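Notebook, Trandley bench, 12 December 2021

Hand-held gripper, tabletop collection, continued from the Brirkatgate set.

Target for the Trandley set is 500 episodes. Total in the store is now 154 after pruning. 4 rejected today, all for the same fault: recording stopped before the fingers had opened fully at the end of the place. The trimming script cuts on finger width, so it finds no end point and keeps the tail of idle motion. Rejected episodes moved to the hold folder, not deleted.

Clock offset between the width signal and the video checked at start and finish. No drift worth correcting. Video is at 60 frames per second and gets thinned before training; the width signal stays at full rate until the merge.

Changed the start procedure. Previously each episode began with the gripper already over the object, and the Palamarchuk baseline learned almost nothing about the approach. Episodes now begin with the fingers open and low over bare table, then move off to the object. Start position to be varied by hand between episodes, no fixed marks on the table.
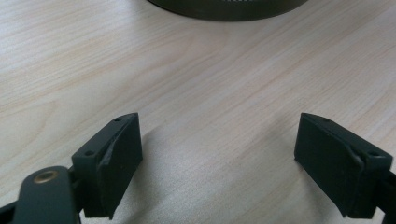 Second point is finger width at the start. In the Brirkatgate set it was nearly constant, and the model seems to use it as a cue for the beginning of an episode. Suggest starting some episodes half closed. Needs a note in the operator sheet, otherwise everyone will go back to fully open by habit.

Pad wear: the fold where the rubber goes over the edge of the block needs watching. If a pad is replaced, start a new session number, as the closed width reading will shift. Zero again before recording.

To do:
- rerun trimming on the hold folder with the looser threshold
- send session list to Pallville before the merge
- decide whether the old starts stay in the training split or go to validation only
- spare pads, same hardness as the present ones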